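The Vanity Cell

Mornings with the two-arm setup at Vodcombe, where most of the work is wiping, tightening and waiting for a green light

Quarter to eight and Thijs De Graaf is already on his knees, flashlight in his teeth, looking for a cable tie. The shop is quiet. Coffee on the windowsill at the far end of the hall, going cold. He has until nine to get the cell ready and he has done this enough times that he doesn't talk much while he does it.

The cell is called Jemal. Somebody named it early on and it stuck. It is two arms and a bathroom vanity – white cabinet, sink, faucet, the kind of thing you'd brush your teeth over – and its job is learning to put a bathroom counter in order. Pick up the jar, put it back. Stand the bottle where the bottle goes. Easy for a six year old. For Jemal, 242 runs so far on this task and a fair number of them thrown out.

Thrown out for what? Mostly for small stuff. A camera that sagged overnight. A finger pad with soap on it. A clamp someone leaned on. De Graaf keeps the log, a plain paper notebook, and nearly every bad day in it traces back to something you could fix with a hex key and two minutes. "The arm is the part I worry about least," he says. "I worry about what's bolted to it."

So the morning starts with what's bolted to it. Fingers first. He runs his thumbnail down each one, feeling for grit, then wipes them with a lint free cloth and a little alcohol. Then the mounting screws, quarter turn, stop. He's stripped one before. Never again.

Then the wrist camera. Every cell at Vodcombe has one, and they are the fussiest things in the building. De Graaf sends the arm to a few fixed poses close to the counter and looks at what comes back on the monitor.

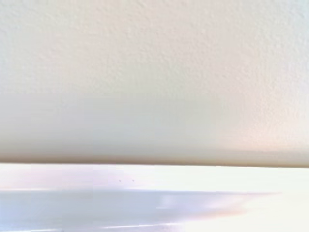

Exposure is the thing he fights with most. A white counter against a pale wall gives the camera very little to hold on to, and if the gain is left on automatic it'll hunt all day long. So it's locked by hand, every morning, and written down. When the daylight shifts he does it again. July was the worst, he says, sun coming in hard by ten and the numbers useless by lunch.

He also looks for dirt. A speck on the lens stays put when the arm moves. A speck on the counter doesn't. That's the whole test, takes a few seconds, and he still sees new people take a lens apart to chase a crumb. Wipe the counter, look again, then decide.

The counter itself is a pain. It's glossy, it throws light back at you from every angle, and a dull one would have been easier. They talked about spraying it with something matte. De Graaf voted no. Bathrooms are shiny, he says, so the robot can get used to shiny.

Half past eight. Cables now. This is where he slows down.

A cable on a moving arm has a life and you can shorten it very quickly. Too tight and it pulls at the connector every time the wrist turns. Too loose and it catches on somthing. He moves the arm by hand through its full reach, slowly, one joint after another, and watches the slack the entire way. Where it bunches, he cuts the tie and starts over. The snips live in his back pocket. There are little black offcuts all over the floor by the end of the week and he gets grief for that.

The connector at the base gets a push, a wiggle, another push. One bad seat there last spring cost them 3 days. Everything looked fine, the arm moved fine, and the data came out with holes in it. Stunen, the small outfit that does their servicing, sent a tech out who found it with his fingers in under a minute. De Graaf still sounds a bit sore about it.

Then the tripod. Fixed cameras see the whole cell, and if one shifts by even a little, the recordings from before and after don't match up. Legs, collar, clamp, in that order. He checks the view against a saved one on the laptop, flicking back and forth between the two till nothing jumps.

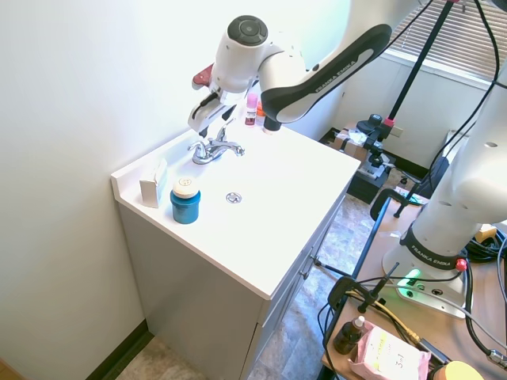

Props get swapped by a list. The list comes from Pliseleo, the software side of the project, two rooms over, and it's printed fresh whenever they want a change. Jars, bottles, small boxes, soft packs. The soft ones are the hardest to grip and go missing the most. De Graaf buys them himself at the drugstore and hands in the receipts late.

He is strict about one thing – nothing goes within reach of the arms that isn't on the list. No mugs, no phones, no tools. He once left a screwdriver on the vanity and the arm, doing what it was told, went straight into it. No harm done apart from a scratch and a very long noise. The screwdriver has a bend in it now and hangs on a nail over his desk.

Five to nine. Brakes off, home position, a slow dry run with nothing in the fingers. He stands with his hand near the stop the whole time, listening. He says a joint that needs attention will usually sound wrong to him before it shows up in any reading. There's a service check due every 2,000 hours, on Vodcombe's own schedule, and he figures he'll be at it before fall.

Nothing odd today. He writes the exposure numbers in the notebook, initials the page, goes to find his coffee. First run is at nine sharp and the list says jar.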